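We use cookies to remember your settings and to see which pages are read. Accept all | Manage choices

Writing the rules for hand-held gripper work

Most of the rules Revathi Arumugam has written are short. The longest runs to four lines and deals with what an operator should do when something falls on the floor. She wrote the handbook used at Nivard, where people record everyday handling tasks with hand-held grippers, and she has spent the past two years rewriting it.

"The first version was 2,930 words and people skimmed it," she says. "They remembered the bits about charging the batteries and made up the rest. I can't blame them. I had put the safety points on page nine."

The current version fits on both sides of one sheet. Arumugam says the cutting was harder than the writing, and that she kept a rule only if she could name the fault it was meant to stop. A rule about the colour of operators' sleeves went out in the first week. A rule about pointing the gripper at another person's face stayed in, and now stands at the top.

Her background is in quality checking at Iwasaki, a packaging plant, where she learned to distrust any instruction with the word "appropriate" in it. "If I write 'keep an appropriate distance', ten people will keep ten distances. So I write 'open the fingers fully before you come down over the table'. You can see whether somebody has done that or not."

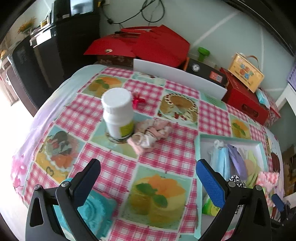

Reading time: 3 minutes

The question of how tidy a table should be has taken up more of her time than any other. Some teams clear everything except the object being picked up. Arumugam is against this for household tasks, and the handbook says so.

"Homes have patterned cloths and things lying against other things," she says. "A scrunchie ends up next to a bottle. Soft items go in a box lid together and you can't tell at once where one stops. If you take all that away you've recorded a job that no one has at home."

She does set limits. Glass stays off the table, and so does anything sharp. Medicines with a person's name on them are not allowed, nor are letters, bank cards or family photographs. Operators check for these before they start, and a second person checks again when the recordings are reviewed.

That second check was brought in after a review of 2,491 recordings made under the old handbook. Reviewers set aside 285 of them. Arumugam expected the main trouble to be dropped objects, but most of the rejected ones had a simpler fault: the operator had begun to move before the fingers were in view, or had stopped while still holding the item.

"We had been telling people to work smoothly and we hadn't told them where to start and finish," she says. "That was a gap in the rules. Retraining the operators wouldn't have fixed it."

Drops themselves are kept. The operator picks the item up again with the gripper if it is still on the table, and carries on. If it has gone on the floor, the recording ends there and is marked as a drop. No one is asked to explain it, and drops don't count against anybody.

She is firmer on the condition of the equipment. Pads are wiped at the start of each session and the pivot screws are tried by hand. A loose finger closes a little late, she says, and an operator soon learns to squeeze harder to make up for it without noticing. By the time anyone spots it, a whole afternoon has been done with the wrong grip.

Breaks were the part that caused arguments. Arumugam wanted a fixed stop every half hour. Operators at the Drirnby site said this broke up long tasks, and after a trial she gave way in part. They may now finish the task they are on, but may not begin another. Anyone with a sore wrist or thumb stops at once and moves to review work for the rest of the day.

"I'd still prefer the fixed stop," she says. "But a rule that people work round is worse than a slightly softer one they keep."

The sheet is read out at the start of the Tuesday shift, and anyone can ask for a line to be changed. Requests go into a shared notebook with a reason beside each. She answers all of them in writing, including the ones she turns down, which she says is most of them.

Her next job is a version for Kasutlow, where the work will be done in people's own kitchens. The consent section will need to be longer there, she says, and visitors will have to be told before they come into the room. She has a draft, and it is already on to a third side.

Contact us | Copyright and terms | Back to top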